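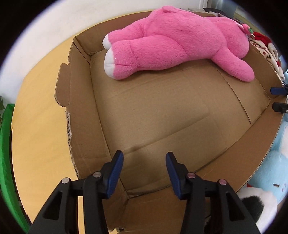 인형 포장 자동화 후 기존 직원은 무슨 일을 하나요?

포장담당5년차
안녕하세요, 늘 눈팅만 하다가 처음 글 남겨봅니다. 저희는 봉제 인형을 상자에 담아 보내는 작은 작업장인데, 6월부터 아르쿠사르 설비로 담는 일을 조금씩 넘기고 있어요. 하루 물량은 400상자이고요. 사장님은 사람 줄일 일은 없다고 하시는데, 손으로 하던 일이 없어지면 저희 하루가 어떻게 바뀌는지 궁금하기도 하고 솔직히 걱정도 됩니다. 먼저 겪어보신 분들 이야기 좀 부탁드려요. 판다처럼 머리가 큰 인형은 얼굴이 위로 오게 눕혀 담는 게 저희 방식이에요.
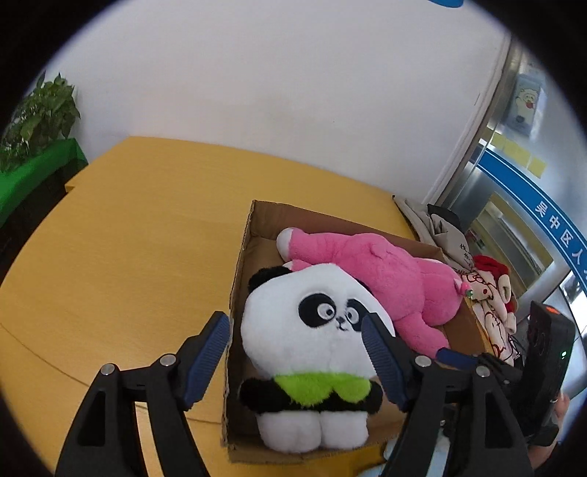 느린손
저희 레스테티 물류 쪽은 작년에 먼저 바꿨는데, 그 걱정 정말 이해합니다. 담는 일은 줄었지만 검수랑 재작업이 늘어서 인원은 그대로예요. 손목은 확실히 편해졌고, 대신 화면 보고 멈춤 풀어주는 일이 많아서 처음 한두 달은 오히려 더 피곤했답니다. 교육 시간을 근무 시간에 넣어주는지 꼭 먼저 여쭤보세요! 저희는 그걸 나중에 따지느라 서로 얼굴 붉혔거든요. 그리고 어떤 인형이 잘 안 잡히는지는 오래 담아본 분이 제일 잘 아시니까, 설정할 때 꼭 옆에 계셔 보세요.

bori533
케바케예요. 저희는 2명이 다른 라인으로 갔어요. 업무 바뀌면 수당도 확인하세요.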